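Vurnham Economic Research is looking for small and medium-sized manufacturers to take part in its survey of stock levels, orders and investment plans. We would also like to hear from people who run a production line, manage a warehouse or buy materials for a factory and are willing to be interviewed.

Replies are open until the end of December.

## What the study covers

Many firms are carrying more unsold stock than they would like and have put off buying new machinery. The published figures show this in broad terms, but they come out late and lump very different trades together. A foundry and a shirt maker can end up in the same line of a table while having quite different years.

The study looks at four trades: clothing and household textiles, metal parts, furniture, and packaging. In each one we want to know how long finished goods are staying in store, what firms are paying to borrow, whether customers are paying on time, and what has happened to hours and shifts over the past twelve months.

Our last round had replies from 2,847 firms. It was weak on smaller businesses, and on textiles in particular, where only 849 forms came back complete enough to use. We are putting more of our time into those groups this year.

## Who can take part

Your business can take part if it:

- makes goods at one or more sites of its own
- employs between five and 600 people
- has been trading for at least two full financial years
- can give monthly sales and stock figures, even if they are estimates

Firms that only import and resell goods are outside this study. If you import some lines and make others, please apply and answer for the part you make. Subcontractors who work on other firms' materials are welcome, and there is a separate page in the form for them.

You do not need to have taken part before. Firms that did will be sent their earlier answers so that they do not have to look up the same figures twice.

## What we will ask you to do

1. Fill in a short sign-up form giving your trade, the number of people you employ and the county or region where you are based.

2. Complete the main survey. It can be done online or on paper and takes under an hour if you have your stock records and last set of accounts to hand. You can save it and come back to it. The stock section asks for raw materials, part-finished work and finished goods separately. Clothing firms should count returned garments as finished goods only if they are fit to be sold again.
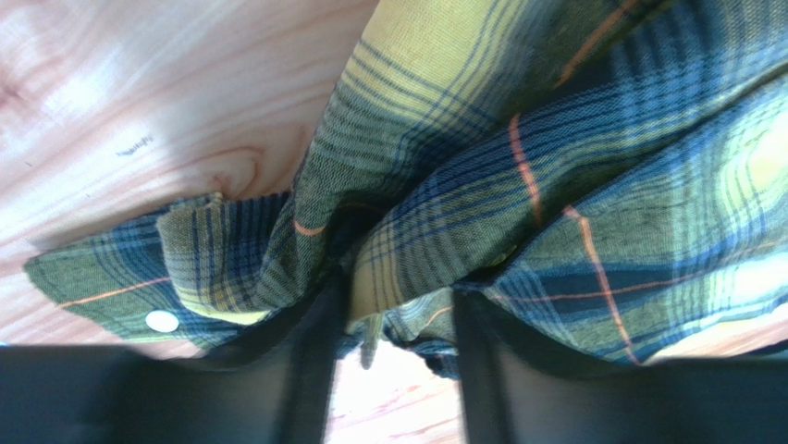 3. Send one short update each quarter for a year. This has six questions and covers only what has changed.

4. If you ticked the box for interviews, talk to one of our researchers by phone or at your premises. Interviews last up to 45 minutes. We may not need to speak to everyone who offers.

## Interview places

We have 900 interview places in total, shared between the four trades. Owners, production managers, buyers, supervisors and finance staff can all apply, and more than one person from the same firm may do so. We are short of people who work on the shop floor and can talk about changes to shifts, overtime and training.

Interviews can be held between 7.30 am and 7 pm. Evening calls can be arranged for people on early or split shifts. Please tell us if you would prefer to speak in a language other than English and we will try to find an interviewer.

## Payment

There is no payment for the survey itself. Every firm that completes it will get a report comparing its answers with the average for its trade and size.

People who are interviewed will be paid £40, by bank transfer or voucher, within three weeks. If your employer does not allow you to accept payment, you can ask us to leave it out.

## How your answers are used

The study is paid for by Cusero, a trade credit business, and Rokent, which lets industrial units. Kongkaew is carrying out the fieldwork for the textile part. Neither funder will see the replies of any single firm. They will receive the same published tables as everyone else, and they have no say in what the report concludes.

Firm names are removed before the figures are analysed. Where a trade has so few firms in one region that a reader could guess who they are, we join that region with its neighbour. Interview recordings are deleted once they have been typed up and checked.

You can withdraw at any point before the tables are drawn up. After that we can stop contacting you, but we cannot take your figures out of the totals.

## How to apply

Ask for the sign-up form through the contact page on the Vurnham website, using the subject line "Manufacturing survey". Say whether you want the online or the paper version, and give a postal address if it is paper. We reply to all requests within five working days.

Trade associations that would like to pass this notice to their members may copy it in full.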